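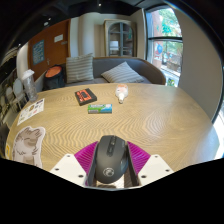 Black mouse over the big wooden table.

16th July

Glue-line tests on the Dunne stool legs, second batch. Three joints left in clamps from yesterday, all with the Bolwood hide glue at the thicker mix. Took them out first thing and let them sit an hour before touching them.

Joint 1 let go at 550 newtons. Clean failure along the glue, hardly any wood fiber on either face, so the glue had gelled before the tenon was home. I remember being slow on that one. Joint 2 went to 1,269 and took a long splinter out of the mortise wall with it. That is as good as this ash is going to give. Joint 3 I have not broken yet. Pádraig Keogh wants to see one go, and he is not in until after lunch.

The difference between 1 and 2 is all in the preheating. Number 2 had both parts in the warming box until they were hot to hold. Number 1 had only the tenon warmed. From now on both parts go in, and the clamps should be set to width before the brush comes out of the pot.

Pot temperature is still a nuisance. The dial on the Ditix heater says 60 C when my probe says something else, and the gap changes as the water level drops. Marked a fill line on the inside of the pot with a scratch. Please top up to the scratch and use the probe, not the dial.

Moisture on the new ash: I took readings off both ends and the middle of each board. The ends are dry enough, the middles are not. The wide board with the knot is the worst and should go back on the rack with stickers under it. I have chalked an X on it. Please do not cut it for rungs, however nice the grain is at one end.

Pádraig came in and we broke joint 3. It held past joint 1 but I had the gauge on the wrong hold setting and lost the peak. No figure for it, then. The break was mixed, fiber on the top half of the tenon and bare glue on the bottom. He thinks the mortise is a touch wide at the mouth and I agree, there is wobble on the dry fit with the spare tenon too. Chisel work, so my fault.

He also asked about the Fovent liquid hide glue we bought in January. The bottle has gone stringy and smells wrong. I put a dab on two offcuts and will see if it sets hard by tomorrow. If it stays tacky, bin it.

Shelf 81 is full of old test pieces. I kept the ones with numbers on them and put the rest in the stove box.

Still to do:
Recut the mortise for the fourth leg, undersize, and pare to fit.
Warm both parts, time it from brush to clamp.
New batch of glue soaking overnight in the small jar, lid on loose.
Order more brushes - the last one is shedding into everything.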